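Mallet Robotics Club - Member Guide
Section 4: Setting up the belt task
Reading time: 2 min

Use this section when you run the belt task on the two-arm station. The task is to work a belt through the loops of a pair of jeans with both arms, one operator at the controls and one spotter. New members should finish Section 2 (power-up and stop button) first.

4.1 Laying out the jeans

1. Clear the middle of the table. Personal items can stay along the back wall, out of reach of the arms.
2. Lay the jeans flat with the waist toward the arms and the hems toward the wall.
3. Smooth the legs. The waist can stay bunched, as the arms will move it anyway.
4. Use the braided elastic belt. The stiff practice belt is for the Tikex bench only.

Note: The jeans and the belt live in the Hodus bin. Put them back there after every session, even if the next team is waiting.

4.2 Gripping the tip

1. Start the wrist views and check that both are live.
2. Set finger force to 70 on each arm.
3. Bring the fingers down on either side of the belt tip, close to the loop.
4. Close slowly. Stop when the tip stops sliding.
5. Pull in short strokes along the line of the belt.

Caution: Denim pinches easily. If a fold of the jeans is caught along with the belt, open the fingers fully and start again from step 3.

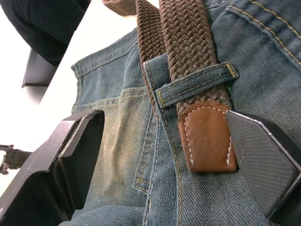
Olga Salinas adds that she gets a better hold when she comes in lower than feels right and lets the belt loop keep the strap in place. She also drops the force to 64 once the tip is through.

4.3 Handling the braid

The braid stretches, so the arm can travel a good way before the far end moves. Watch the weave near the finger, and wait for it to settle between strokes.

1. Touch the edge of the strap with one finger before you try to close on it.
2. Keep away from the cord ends. They fray when they are pinched.
3. If the strap rolls over, let go and press it flat with the other arm.

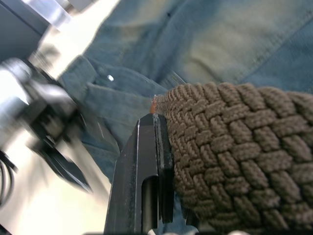

Fig. 4-2. Finger against the edge of the braided strap, wrist view.

4.4 Working with both arms

One arm holds while the other pulls. Agree on which is which before you start, and say it out loud when you switch. The grippers come very close together over the waist, and most of our stops in October were from the two heads touching.

1. Park the holding arm before moving the pulling arm.
2. Check that the cables have slack and are not under the denim.
3. Move to the next loop and repeat from 4.2.

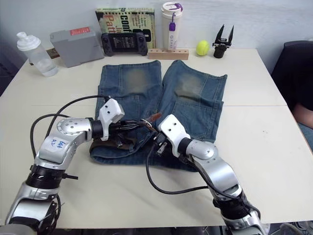

4. When the last loop is done, open both grippers, raise the arms clear of the fabric and save the run in Hiren under your team name.
5. Write any stops in the log, with the loop you were on.

Caution: Keep hands off the table while either arm is enabled. To straighten the jeans by hand, press stop first.

Comments (2)

mjt: Could 4.3 say how hard to press when flattening the strap? Our team keeps dragging the whole waistband.

Parker: We had the same trouble on Friday. Moving the holding arm nearer to the loop fixed most of it.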